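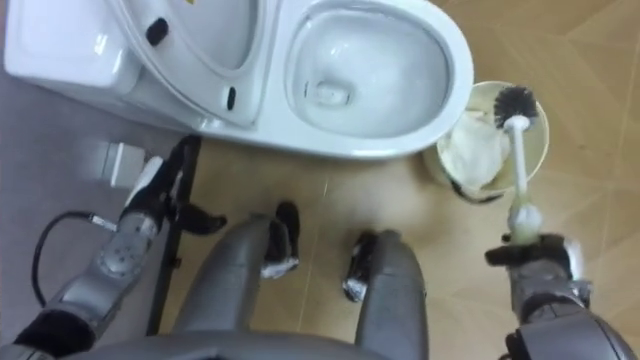
Senad Stan has been fixing up the same narrow guesthouse in Trenencombe for 15 years, and when I asked him which room he worries about most, I figured he'd say the kitchen. Nope! "The bathroom, always the bathroom," he said, before I'd even gotten my coat off. "People forgive a lumpy pillow. They don't forgive a bathroom." He'll go on about this for as long as you let him (I let him). A white toilet, a little round cream bin on the floor next to it with tissue piled up inside, the seat with its small black bumpers - he says guests size all of that up in one look, and they decide right then how they feel about you.

I'd come to talk about running a small place, how you keep it going when the big hotel out by Nerby keeps dropping its prices. Senad poured tea and waved that off. "They have 468 rooms. I have a staircase that squeaks. We're not in the same business."

He grew up over his uncle's bakery and learned to get up early there, which he still hates. Breakfast goes out at seven anyway. He does eggs, rye bread, and a plum jam that he buys from a farm in Druleck, 500 jars every fall, and stacks down the cellar steps until you have to walk sideways. I asked if he'd ever thought of making it himself. "Once. I was scraping the ceiling until Christmas."

The person who got him into all this was Balthasar Rainer, who had the house before him and left behind the furniture, the guest book and a cat called Kim. "Balthasar told me, sleep in every room for a week before you change anything," Senad said. "So I did. In the back one I found out the morning sun hits you right in the eye. I'd have painted the walls and never bought a curtain."

And the guests? He likes the walkers best, because they go to bed early and eat everything. July is mostly families. He's had two weddings, one of them in pouring rain, with the whole party squeezed onto the landing for the toast while he held the door open with his foot. He told me that one twice and I'd happily have heard it again.

I asked what he'd do with a week off. He had to think. "Stay in somebody else's guesthouse," he said. "And check the grout."

Comments (2)

marlo_k: We stayed in the back room last summer. The curtain is very good. So is the jam!!

Pat in Nerby: Does he still have the cat?

Recent posts
Getting the smell out of an old wardrobe
A slow weekend in Druleck
What to serve when the bread doesn't come

Home | Interviews | Places | About | Contact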